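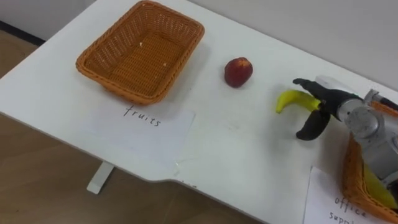 ## 4. Teaching the planner your labels

By now you should have the arm homed and the head camera streaming into Brandport (that's our planning and control package, if you skipped straight to this section -- I do that too). In this part we get the planner to read handwritten labels, tie each one to a basket, and send the gripper off to sort things accordingly.

I'm using two wicker baskets and two sheets of paper, one saying "fruits" and the other for office supplies. You can write whatever you like on yours, but I'd stick with those two for your first run so your log looks something like mine.

### 4.1 Put the labels down

1. Write each category on its own sheet in thick black marker. Lowercase is fine. My handwriting is awful and the reader copes, but it does not cope with ballpoint.
2. Lay each sheet flat in front of its basket, on the side facing the camera. The planner pairs a label with the nearest basket *behind* it, so a sheet off to one side can end up paired with the wrong one.
3. Open the **Labels** tab and press **Read once**. Every label it finds shows up with a score out of 100.
4. Anything scoring 70 or better gets accepted on its own. Anything lower waits for you to click it and type the word in.

> **Note:** A label that runs out of the camera view still gets read, only in pieces. "office supp" is a perfectly normal thing to see in the list. Click it, type the whole phrase, and tick **Keep for this layout**. I spent most of a December evening nudging paper around before I found that box!

### 4.2 Check what the detector sees

Switch to the **Objects** tab. You want one entry for each loose item on the table, and you want each entry to have a category next to it. A round red fruit might come up as a peach one minute and a nectarine the next, and for sorting I really don't care, as both of them land in "fruits." If you do care, lock the name from the right-click menu.

Things already inside a basket are listed in gray. The planner treats them as done and leaves them alone, even when they're in the wrong basket. There's a setting for that (`recheck_contents`), but leave it off until section 6.

> **Caution:** The detector loses track of whatever is hiding under the arm. Don't edit the object list while the arm is over a basket. Send it home first, then press **Refresh**.

### 4.3 Set the grasp heights

Open `grasp.yaml` in the project folder. These are the values I run with:

```yaml
approach_height_mm: 215
finger_clearance_mm: 11
open_before_descend: true
max_retries: 2
```

The one to watch is `finger_clearance_mm`. It's how far the fingertips stay above the tabletop at the lowest point of the grasp. Too high and the fingers close over the top of a banana without getting hold of it. Too low and you'll hear the pads scrape, and the force limit will stop the run.

`open_before_descend` should stay `true` for anything long or curved. The fingers need to be spread wide before they come down on either side, and a banana lying at an angle takes up more room than you'd think.

### 4.4 Dry run, then the real thing

1. Press **Plan**. You'll get a list of moves, one pick and one place per item.
2. Read the list! Check that each item points to the basket you expect. If the two baskets are swapped, go back to 4.1 and look at where the paper is.
3. Set the speed slider to 38 percent. I never go faster with a new layout.
4. Press **Step**. The arm does one move and then waits for you, with the gripper holding its position.
5. When you've stepped through a whole pick and place without wincing, press **Run**.

> **Caution:** Keep your hands off the table while **Run** is lit, even to straighten a label. If you have to reach in, hit **Pause** and wait for the status bar to say `HELD` -- the button changes color before the arm has fully stopped.

### 4.5 If it goes wrong

**"No basket for category."** The label was read but not paired. Slide the sheet closer to its basket and press **Read once** again.

**The plan has an item in it twice.** Usually a shadow or a smudge on a white table. Wipe the table, then raise `min_object_area` a little.

**"Approach blocked."** The second basket is too close to the arm's elbow. Move it, then redo 4.1 from step 3, as the old basket position is still stored.

Save the layout with **File > Save layout as** before moving on. Section 5 loads it by name.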